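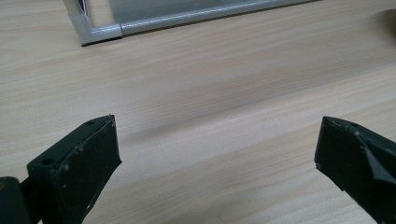 Loubna Zaki wrote in after last month's item to say she'd cleared her own kitchen table right down to the grain and lasted until Monday, when the mail landed on it and everything else followed. Loubna, I am right there with you!

For anyone new, I've been on a one-person campaign since February to keep a table clear. Pale wood-grain top, the kind that shows every crumb, and for years I hardly saw it under the catalogs, the batteries and the Lillen placemats I bought and never used (sorry, Mom). I set the kitchen timer for 15 minutes after supper and whatever is on there gets put away or thrown out. The first night I pulled out 26 rubber bands. I have no idea. I don't even buy things that come with rubber bands.

A few of you asked about cleaning. I use a damp cloth with a drop of dish soap, going with the grain, and then a dry one. I tried the Vavex spray that my sister swears by and it left mine a bit streaky – maybe I used too much, I usually do.

The harder part is what gets to come back. My rule is that one thing may stay out overnight, and it has to be something I'm really using. It goes toward the back so there's room for a plate and an elbow up front.
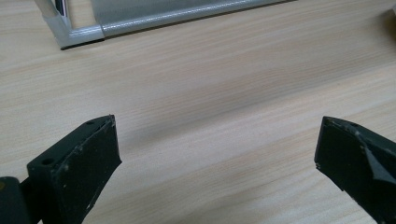 Light wood grain, with a silver metal frame toward the back.

I'd love to hear how the rest of you handle the mail, because I still haven't cracked that one. A basket by the door worked for almost 3 weeks and then the basket was full, so now I have a full basket and a pile next to it. Send me your tricks, and Loubna, please report back – I want to know if you made it past Monday this time!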